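4.3 Comparing grip settings on thin, bundled objects

Run this test after the block and cup tests in 4.2. Use the same arm speed for every gripper on your list.

1. Place the vase within easy reach of the arm and load the Mendale test program.

2. Set the grip force to 13 percent. Stiff stems can take more, but start low.

3. Jog the gripper to the bouquet and close the fingers on the stems just below the flower heads. Check that no petals are caught between the fingers.

4. Lift, then bring the bouquet over the vase until the stem ends point into the opening. Stop the arm before lowering.

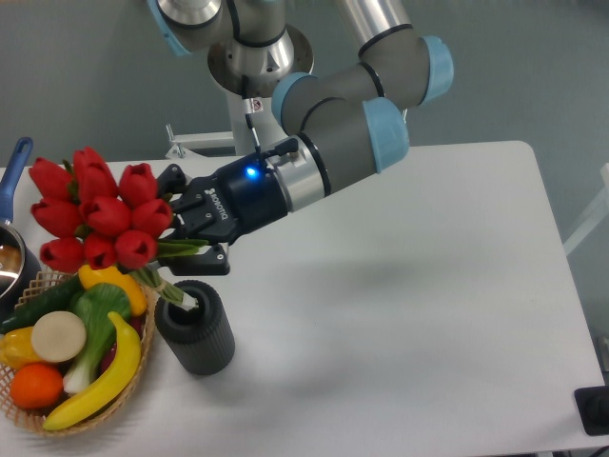

5. Lower at 5 mm per second. If the stems catch on the rim, stop and raise the arm – do not push through.

6. Open the fingers and back the arm away. Write down the force, the finger opening and whether the bouquet stayed upright.

7. Repeat with the next gripper.

Note: Reset the tool center point after every gripper change. The Lident controller keeps the old value until you do.

Caution: Keep hands away from the fingers while the program is loaded, even when the arm is stopped.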